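Paying for Laundry Hours

By Lowri Morris
January 11, 2022

Clustum sells hours of hand work. You tell them what task you want, they find people to do it with handheld grippers, and you get the recordings and the motion data to train a robot on. I spent part of the winter going through their laundry package, which is the one most buyers ask for. My view is that it is worth buying in small amounts, and that the way it is priced is wrong.

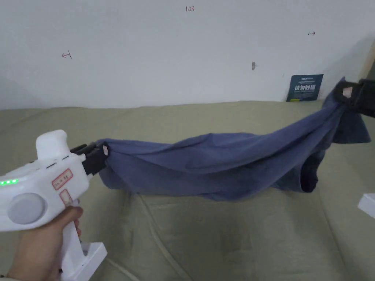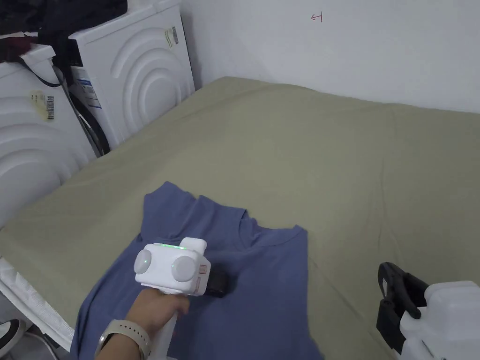
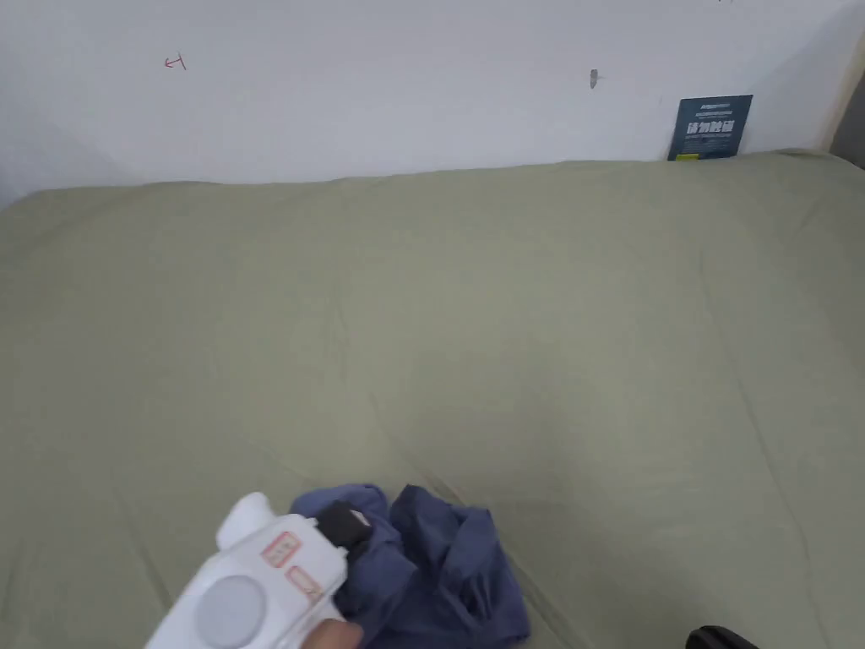 The laundry package costs $3,685 and covers 20 hours. The tasks are picking up, spreading, folding and stacking. You can choose the garments from a list, and you can ask for beds, tables or floors as the work surface. A buyer who wants something off the list pays for a trial session first. I think that part is fair. Odd requests take time to set up.

What I don't agree with is the hour as the unit. An hour of folding can hold a lot of finished folds or very few. A person who is new to the grippers is slow. They pick up a corner, lose it, go back for it, and the clock keeps going. The buyer pays the same for that as for an hour from someone who has done it for weeks. Clustum's answer is that slow hours are useful too, and that a robot needs to see a corner get lost and picked up again. I agree with them up to a point. A model that has only seen clean folds has no idea what to do with a bad one. But the seller should say how much of each kind is in the box, and the order form doesn't.

Vaughn Doucet runs a small shop called Lenutlow that builds folding arms for hotels. He bought two packages last year. He told me he kept about a third of the first one and nearly all of the second, and that he could not have told them apart from the paperwork. He would have paid more for the second if anyone had asked him to. To me that is the whole case for charging by the finished task, with failed tries counted and sold at their own rate.

Gough, the other firm I looked at, does charge by the task. Their problem is different. They collect in a studio, on the same table, under the same lights, and every shirt starts out flat and face up. The data is tidy and easy to load. I would not train a home robot on it alone. People leave clothes on beds and over the backs of chairs, and a shirt that has been in a basket does not start out face up. Clustum works in lived-in rooms and it shows in the data. If I had to pick one of the two for a product that will end up in someone's house, I would pick Clustum and put up with the pricing.

There is also the matter of labels. Clustum marks the start and end of each try and gives it a one-word result. For folding, the word is "done" or "not done." I went through 31 tries marked done and disagreed with two of them, where the sleeves were still outside the fold. That is a decent rate for work done by hand. It would be better with a middle grade, for a fold that is finished but poor, as any hotel would want to know the difference.

The software that comes with the package is called Tulix. It plays the views side by side and lets you cut a session into pieces. It is slow to open a long session and it forgets your cuts if you close it without saving. I ended up exporting everything and using my own tools, and Doucet did the same. I would not count Tulix as part of the value.

My advice to a small team is to buy one package, ask in writing for people with some practice on the grippers, and check the first few hours before you accept the rest. The contract allows this, though you have to read to the last page to find it. A large team should push for a price per task and be ready to wait. Clustum says a new price list is coming in February. I asked whether it would still be by the hour and was told that it had not been decided.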